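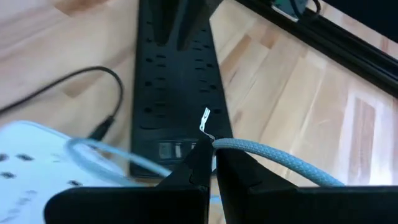 Power strip with rocker switch, wood floor.

Workshop notebook - Conservation Workshop, Keyboard Instruments
Entry date: 08/01/2023
Entered by: Liliana Valentini
Copied to: Nives Ferraro

Subject: Barbieri harmonium, reed cleaning and first tuning pass

Work resumed on the Barbieri harmonium following the closure period. The instrument had been left with the action removed and the reed pan covered with calico. The cover was lifted and the condition compared with the notes made before the break. No new movement was found in the split at the treble end of the pan. The glued repair in the bass is holding and the clamps have been returned to the rack.

Room conditions were within the workshop's working range on arrival. The humidifier had been left on its lower setting and the tank was nearly empty. It has been refilled. Colleagues are asked to record refills on the sheet inside the cupboard door, as the last one is not entered and it is not possible to say how quickly the tank is going down.

Reeds

The front set of the bass division was drawn, 22 reeds in total. Each was numbered in pencil on the storage board before removal, as the stamped numbers do not agree with the present positions in two places. It appears that the C sharp and D were exchanged at some earlier date and then filed to pitch in the wrong cells. Both have lost more metal at the tip than their neighbours. They have been set aside for discussion.

Cleaning was carried out dry, with a soft brush and then a strip of thin card drawn beneath the tongue. Solvent was used on four reeds only, where an old polish had run under the rivet. The brass has coloured unevenly on these and no attempt was made to bring them to a uniform appearance. Ms Ferraro's instruction of last June stands: the tongues are to be left with their surface as found unless the deposit is affecting speech.

One tongue, the low F, shows a fine line across its width close to the rivet. Under magnification it could be a scratch from an earlier hook. The reed was sounded gently on the test block and spoke without rattle, though slowly. It should not be tuned until a second person has looked at it. If it is found to be cracked, the options are a replacement tongue on the original frame or a reed from the Prirkov donor instrument. The donor reeds are a little narrower and would need packing in the cell, and I would prefer the first course.

Bellows and wind

The exhauster was tested with the pan temporarily seated and the stops closed. The reservoir filled evenly on both feeders but fell back faster than it should. Smoke from a taper was drawn in along the rear hinge, over a length of about a hand's width, and at one corner gusset. The cloth at the hinge is not original. It was put on with a contact adhesive which has gone brittle and lifts in flakes, taking some of the wood surface with it.

A trial area was cleaned using a warmed spatula. This removed the adhesive satisfactorily but slowly. Up to 60 minutes should be allowed for each short side and considerably longer for the hinge itself. The replacement cloth from Brultum has been received and is of the weight ordered. A sample was folded and left under a weight over the closure, and it shows no cracking of the rubber at the fold.

The leather for the gussets has not arrived. The supplier was contacted before the break and gave no firm date. If it is further delayed, the gussets could be cut from the remaining half skin in the plan chest, which is slightly thicker than is wanted but otherwise sound.

Case

The left-hand cheek was examined in daylight. The dark stain below the candle bracket, which had been put down to wax, is in the finish and does not respond to white spirit. I do not propose to go further. A cabinetmaker's inscription in chalk was found on the inside of the fall - a single word, partly rubbed away, with the letters "Lus" legible at the beginning. The name Lustau appears in the donor's correspondence as the shop through which the harmonium was sold, and it may be the same. The inscription has been photographed in raking light and should not be touched. A note has been placed on the fall for the benefit of anyone moving it.

Two screws are missing from the back panel. They were missing at intake.

Tuning

A first reading was taken of the cleaned reeds on the test block. Readings on the block are consistently sharper than those taken in the instrument, and they are of use only for comparing one reed with the next. With that reservation, the set is reasonably even apart from the exchanged pair and the top B flat, which is well flat of the others and has a spot of solder near the tip. The solder looks deliberate and quite old. It may date from a period when the instrument was being lowered in pitch and was never taken back.

The question of final pitch remains open. The owner has asked that the harmonium be usable with a modern piano. Most of the reeds lie some way above that, and to bring them down would mean scratching nearly every tongue at the root. I have drafted a paragraph on this for the treatment proposal and have left it in the project folder for Ms Ferraro's comment.

Costs

The estimate agreed with the owner is $3,000. With the Brultum cloth, freight and the additional hours on the rear hinge, the present projection is $3,035. The difference is small, but any new tongue for the low F would be in addition to it, and the owner should be advised before that work is ordered.

Outstanding

Second opinion on low F - Ms Ferraro.
Decision on C sharp and D, whether to return them to their stamped cells.
Strip remaining adhesive from rear hinge, then cut and fit new cloth.
Follow up gusset leather.
Back set of the bass division to be drawn once the front set is back on its board and checked off against the pencil numbers.
Order thin card, as the last sheet is nearly used.

The reed pan has been covered again and the storage board is on the upper shelf of the drying cupboard, with the low F in a separate labelled envelope.

L.V.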